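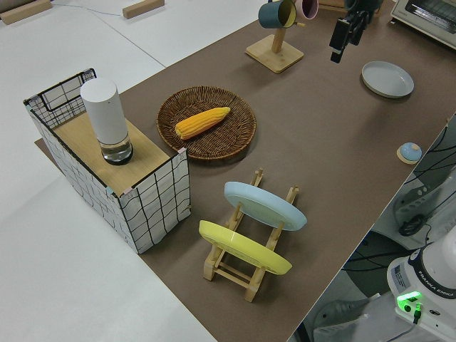 White canister on a wood board laid across a wire box.

Worktop

A worktop (also counter, side or, in parts of Sugden, "the flat") is a level surface on which household goods are prepared, stored or put down for a minute and left until spring. The word covers both fitted kitchen surfaces and free-standing tables doing the same job for less money.

History

Kitchens long made do with one large table, used for pastry, letters and the plucking of birds. The fitted worktop reached Sugden in 1908, when the firm of Jikik offered a run of cupboards with a single top. The catalogue promised the housewife "a place for all things", a claim the public took literally. Early tops were scrubbed wood, sold in lengths of 91 centimetres, a figure that suited the sawmill and very few kitchens.

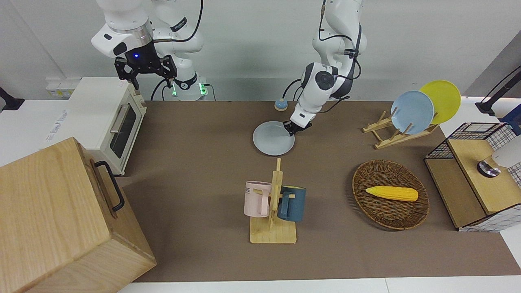

A letter to the Sugden parish paper complained that the new tops were too low for the tall, too high for the short, and exactly right for the cat. Jikik replied by raising the price.

Height and depth

Standard depth settled at 56 centimetres. Height has never settled. The Itis pattern, popular between the wars, came with adjustable feet, which most owners adjusted once, in different directions, before turning to folded card. Later makers fixed the height and left the user to bend.

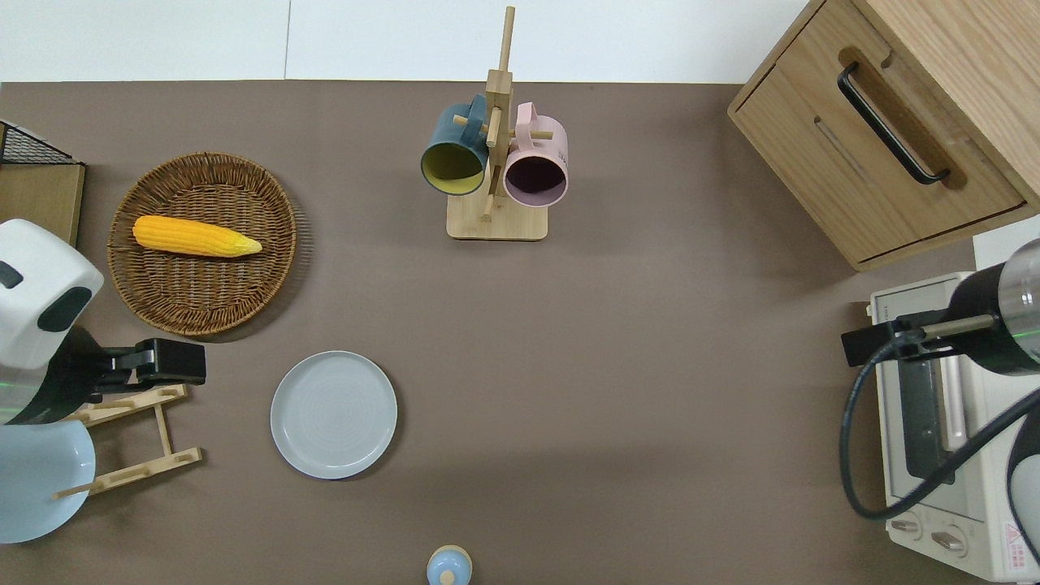 Folded card remains in wide use. Attempts to replace it with a rubber wedge, notably the Skukik, failed on cost and because the wedge was usually lost behind the cooker.

Surfaces

Wood stains, stone chips what is dropped on it, and tiles collect flour in the gaps. Each has loyal defenders — mostly people who have just paid for it. A survey in the Sugden district recorded 484 kitchens, over half of them with a scorch mark the shape of a saucepan. Owners generally blamed the previous tenant.
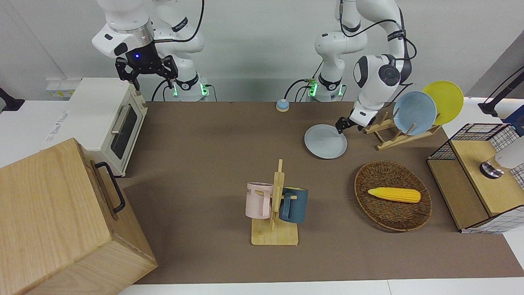 Skukik Editorial

Care

Most guides advise wiping down daily and oiling wooden tops every April. Oiled tops should be left clear overnight, and seldom are. Bread boards protect the surface well but must themselves be put somewhere.

See also: Draining board; Drawer, miscellaneous; Larder

Last revised 2025-05-03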